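Puledia Home Energy Display: Set-up Guide

Section 2. Pairing the display and entering your tariff

Now for the good part! Once the display is talking to your meter you'll see your electricity use change as you move about the house, and most people go straight off to switch the kettle on and watch the figure jump. Please do. First, though, the pairing, which takes a few minutes and needs no tools.

Before you begin

Have your latest bill to hand, paper or online. You'll want the unit rate and the standing charge from it, and the supply number if the display asks for one. Plug the display in with the lead supplied and leave it plugged in until you reach the end of this section.

Caution: Do not open the meter, remove its seals or touch any of the wiring round it. Everything in this guide is done from the display. If the meter looks damaged, stop and ring your supplier.

Pairing with the meter

1. Stand the display in the same room as the meter, or as near as the lead allows.

2. Hold down the round button until the screen lights up and says FIND METER.

3. Press OK. A row of dots will run across the screen while it searches.

4. When the supply number appears, check it against your bill. If it matches, press OK again. If it doesn't, press BACK and let the display search once more. In flats and terraces it can pick up next door's meter first.

5. Wait for the green light to stay on. You're paired!

Note: A search can last up to 9 minutes. The screen dims during this time to save power, and pressing buttons will start the search from the beginning, so leave it be.

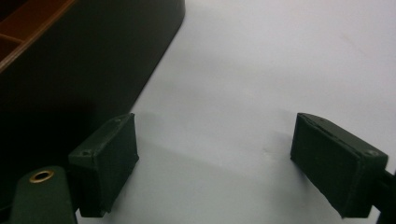

Reltent, on the owners' forum, wrote that pairing failed twice in the kitchen and then went through first time on the hall shelf, well clear of the microwave and the broadband router. It's a good tip, and we'd add fish tanks and thick stone walls to the list of things to keep away from. Once paired, the display can live in any room where the signal bars show 2 or more.

Entering your tariff

The display knows how much electricity you use as soon as it's paired, but it can't show pounds and pence until it knows what you pay.

6. Press MENU and choose TARIFF.

7. Choose your plan type. Pick SINGLE if you pay the same rate day and night. Pick TWO RATE if you have a cheaper night rate, such as the Fonduvham Overnight plan.

8. Type in the unit rate in pence, including VAT, then the standing charge. Two-rate customers will be asked for the day rate first, then the night rate and the hours it covers.

9. Press SAVE.

Note: Customers of Odera can skip steps 7 and 8. Choose AUTO in the TARIFF menu and enter code 236, and the rates will load by themselves overnight.

Caution: Rates often change in April. If you typed yours in by hand, the display will carry on using the old ones until you change them, and the cost shown won't match your bill.

Setting a daily budget

This is our favourite feature, and it's so simple. Go to MENU, then BUDGET, and use the arrows to set a daily amount. The bar along the bottom of the screen fills up through the day, turning amber at 50 per cent and red when you reach the full amount. Nothing is switched off when the bar goes red, and your supply isn't affected in any way.

To clear the budget, set the amount to zero and press SAVE. Your history is kept, and you'll find it under MENU, then PAST USE. Section 3 covers reading the daily and weekly charts.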